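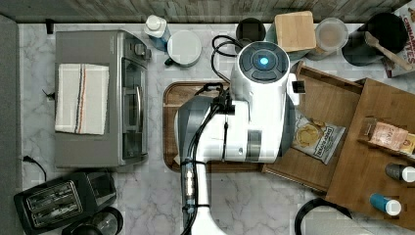
Getting a clean overhead track for kitchen runs

Quick writeup, Raili asked for it before the next batch starts. Covers the overhead view only, wrist stuff is on the other page.

What we're after: robot pose in counter coordinates, from above, on every run. Our method (Allmont, the tracking part of Avska) picks up the light in the middle of the black top panel and fits a circle to the panel edge. Two cues, one head. When they disagree, the run gets flagged.

Step 1. Lay out the counter first

Toaster oven left, two-slot toaster down in the corner, snacks in the wooden organizer on the right. Jars and canisters along the back. Don't tidy up too much — the whole point is clutter. We tried bare marble in January and the numbers looked great and meant nothing.

Step 2. Calibrate without the robot

Park it away from the counter. Take 20 empty shots. Use the tray rim and the backsplash line as your references. Marble veining is no good for this, the matcher grabs it and then slides.

If the towel on the toaster oven has moved since last time, fine. Mask it. Same for chip bags.

Step 3. Light on, exposure down

Head light on before you touch exposure. Bring it down until the blue has a hard edge. Too bright and it bleeds into the black panel, center drifts. Check under the lamps you'll really be using.

Step 4. Set the occlusion mask

This is the part people skip. From straight above, the body hides most of whatever it's working over. Tray, hands, half the counter. So the mask has to follow the body, not sit still. Draw it once around the housing and the column, let the fit carry it.

Cables: the black loops behind the head need there own mask. They sit close to the circle edge and they're the same black. Leave them in and the fit pulls toward the back of the counter.

Also dark round things. Open canister, wooden spoon pot, the round appliance base at the bottom. All of them look like a head panel to the circle fit. The light check throws them out, so don't turn it off to save time.

Step 5. Run and check

Run the short pass first, 3 moves left to right. Look at the overlay. If the dot and the circle stay together, go on to the full set.

What we got

414 runs with both cues. 6 flagged. Four of those were cables, the other two I havent looked at yet. Circle fit by itself was a lot worse, Raili Mustonen has the table and will post it.

Known problems

Mast leaves the view at the bottom when the robot backs up. Height estimate is junk after that — drop those frames.

Shiny toaster oven top can throw a second blue spot. Towel helps.

Config goes in the Halás folder, same name as the run. More when the second counter is set up.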